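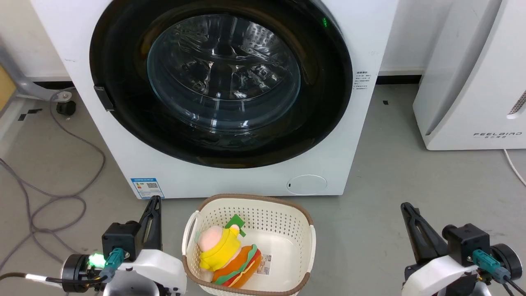 The washer, the basket and two robot arms ready for laundry practice.

January 2020
By the Wandus science desk
4 min read

Have you ever tried to teach a little kid to tie a shoe? You can talk all day, but what really helps is holding their hands and doing it together. I've been reading about a project called Pevska, and that's pretty much how they teach a robot to do the wash!

The job sounds easy. Open the round door, pick up a toy from the basket, put it in the drum, shut the door. You could do it while thinking about lunch. A robot can't, at least at first. It doesn't know what a door is, or that a stuffed hamburger is squishy and a latch is hard.

So a person steers the arms through the whole job, over and over. Each try is called a demonstration. The Pevska team saved 2,000 of them (imagine doing the same chore 2,000 times - I'd want a very big snack). A computer program then looks for patterns. When the camera view looks like this, the arm usually moves like that.

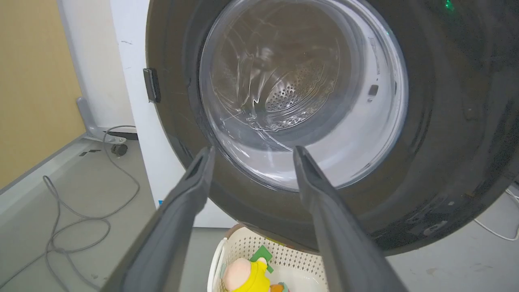

Why does a robot need a camera close to its fingers? A camera up high can lose sight of small things when an arm gets in the way, and a camera near the fingers gets a close look at whatever they're about to grab.

Now for the part I like best, the test. The team wanted to know if the close-up camera was worth the trouble, so they trained two programs. One learned from the head camera alone, and the other learned from the head camera and the wrist cameras together. Everything else stayed the same, same room and same toys. Scientists call that a fair comparison, and you can do it at home with paper airplanes if you change just one fold at a time.

Each program got 80 turns. The one with only the head camera finished the job 40 times. The one with all the cameras finished it 84 percent of the time, or close to it. That's a big jump! 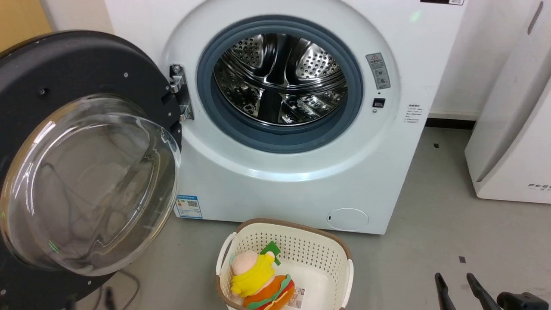
Most of the misses came at the door. A washer door swings in a curve, and if the fingers pull straight back they slip right off. The program had to learn to follow the curve, a bit like walking backward while you open a heavy gate.

There's plenty it still can't do. Move the basket far to one side and it gets confused, and a different washer would mean a lot more practice. A second group, at a lab called Kesinau, plans to try the same test in February with socks. Socks are floppy and they hide inside each other, so I'm really curious how that goes.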